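Start | Netze | Rechenzentren | Regulierung | Newsletter | Archiv

Esuvitz verkauft sein Tafelsilber und mietet es gleich zurück

28. Oktober 2020

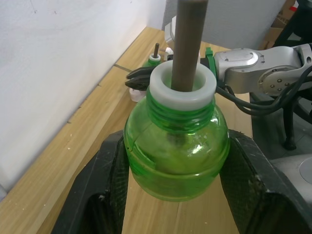 Schon wieder einer, der seine Masten loswird und das dann Wachstumsstrategie nennt, schrieb ein Leser aus Grestdale, kaum dass die Mitteilung im Postfach lag. Er habe das bei seinem eigenen Anbieter zweimal mitgemacht, und beide Male sei hinterher die Grundgebühr gestiegen und der Empfang im Keller geblieben, wo er vorher auch schon war.

Der Mann hat vermutlich die Pressemitteilung gelesen, womit er vielen Anlegern etwas voraushat. Esuvitz, Regionalanbieter mit großen Plänen und mittelgroßem Schuldenberg, trennt sich von seinen Mobilfunkmasten. Es sind 1.670 Stück, vom ordentlichen Gittermast auf freiem Feld bis zu jenem Rohr auf dem Dach einer ehemaligen Molkerei, über das wir im Juni schon einmal geschrieben haben. Käufer ist die Infrastrukturgesellschaft Whitcombe, die bereits 2.000 eigene Standorte betreibt und offenbar findet, dass das noch nicht reicht.

Der Preis: 600 Millionen Euro, zahlbar in zwei Raten. Die erste fließt bei Vollzug, die zweite dann, wenn die Grundstücksverträge sauber übertragen sind. Wer je versucht hat, mit einer Erbengemeinschaft über vier Quadratmeter Acker zu verhandeln, ahnt, welche der beiden Raten die spannendere wird.

Funken will Esuvitz selbstverständlich weiterhin. Die Antennen bleiben im Haus, das aktive Netz ebenfalls, und für den Platz am Mast zahlt man künftig Miete. Der Rahmenvertrag läuft zwanzig Jahre und ist an die Inflation gekoppelt, mit einer Untergrenze, die Whitcombe gefallen dürfte, und ohne eine Obergrenze, die Esuvitz gefallen hätte. Im Konzernsprech heißt das "Hebung verborgener Werte". Früher nannte man es Pfandleihe, aber da gab es noch keine Investorenpräsentationen mit 46 Folien.

Ebendiese Folien haben wir durchgearbeitet, damit Sie es nicht müssen. Auf den ersten zwanzig geht es um Fokussierung. Dann kommt eine Karte, auf der alles blau ist, was heute versorgt wird, und alles dunkelblau, was demnächst noch besser versorgt wird; eine Farbe für nicht versorgt sieht die Legende nicht vor. Interessant wird es hinten im Anhang. Dort steht, dass der größte Teil des Erlöses in die Tilgung einer Anleihe geht, mit der Esuvitz vor ein paar Jahren den Glasfaserableger Darasik übernommen hat. Was übrig bleibt, soll in den Netzausbau fließen. Eine Summe steht nicht dabei, dafür ein sehr schöner Pfeil nach rechts oben.

Darasik selbst bleibt vorerst, wo es ist. Gerüchte, wonach auch die Glasfaser auf den Hof gestellt und mit einem Preisschild versehen wird, wollte das Unternehmen nicht kommentieren - was in dieser Branche ungefähr so viel bedeutet wie ein Datenraum, in dem schon Licht brennt. Dazu passt, dass Darasik seit dem Sommer in einer eigenen Gesellschaft mit eigenem Briefkopf geführt wird. Man kann das aus steuerlichen Gründen tun. Man kann auch vor dem Hausverkauf streichen lassen.

Für Kunden ändert sich zunächst nichts, versichert Esuvitz. Das stimmt wohl sogar. Masten merken nicht, wem sie gehören. Spannender ist die Frage, wer künftig entscheidet, wo ein neuer hinkommt. Whitcombe verdient am besten an Standorten, die sich zwei oder drei Mieter teilen, und das spricht für den Autobahnzubringer und eher gegen das Seitental. In Grestdale wartet man seit geraumer Zeit auf einen Mast hinter dem Bahnhof. Die Baugenehmigung liegt vor, ebenso ein Fundament, auf dem inzwischen regelmäßig jemand sein Fahrrad abstellt. Ob dieses Fundament im Paket enthalten ist, geht aus den Unterlagen nicht hervor.

Die Kartellbehörde muss noch zustimmen, ernsthafte Einwände erwartet der Markt nicht. Der Vollzug ist für das erste Quartal des kommenden Jahres vorgesehen. Zur Mietuntergrenze haben wir bei Esuvitz nachgefragt und eine Antwort erhalten, in der dreimal das Wort "marktüblich" vorkommt und keine einzige Zahl. Wir fragen noch einmal nach.

14 Kommentare | 46 Mal geteilt

Zuletzt im Newsletter:
- Roaming auf der Fähre: Das teuerste Megabyte der Ostsee
- Darasik bekommt einen neuen Briefkopf
- Frequenzauktion verschoben, Buffet nicht
- Das Rohr auf der Molkerei: Ein Ortstermin
- Kupfer lebt länger, als die Prospekte behaupten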